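Jobs > Operations > Equipment Planning

Equipment Planning Analyst (part-time, fixed term)
Gavthorpe Linen & Garment Care
Posted 02/08/2023

We have been told for years that a machine is about to fold, sort and bag whatever comes through our door. Two vendors have now sent us quotes. The brochures are very nice. We would like someone to read the small print before we spend anything.

You will look at the Dunus and Clatell proposals and work out what each one would really cost us over 60 months, including service visits, spare parts, floor space and staff time spent clearing jams. Vendor figures are a starting point only. If your answer is "don't buy," write that down and show your math.

You will also spend two shifts a week on the floor with the people who handle the mixed items. Sheets are the easy part of any sales demo. Knit hems, padded pieces and things with tags still on them are where we expect trouble, and neither quote says much about those.
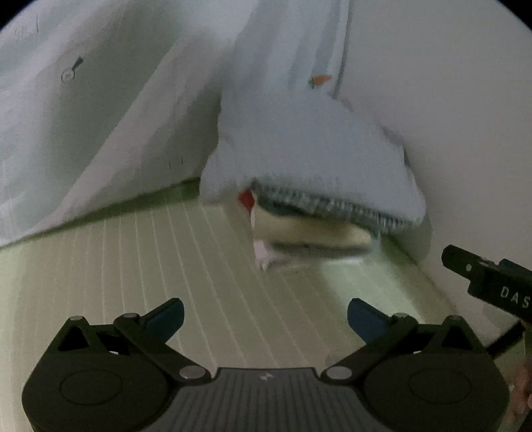
Any trial has to use our ordinary mixed work – no hand-picked towels – and has to run at least 12 full shifts before we talk about money.

You should have:
- experience buying or leasing equipment
- comfort with spreadsheets and with saying no to salespeople
- no paid ties to either vendor

About 20 hours a week at our Morgan site, through the end of November. Apply at the front office or by mail with a resume and one page on a purchase you argued against.

Recent listings
Press Operator, Evenings
Route Driver, Morgan
Maintenance Helper
Front Counter, Weekends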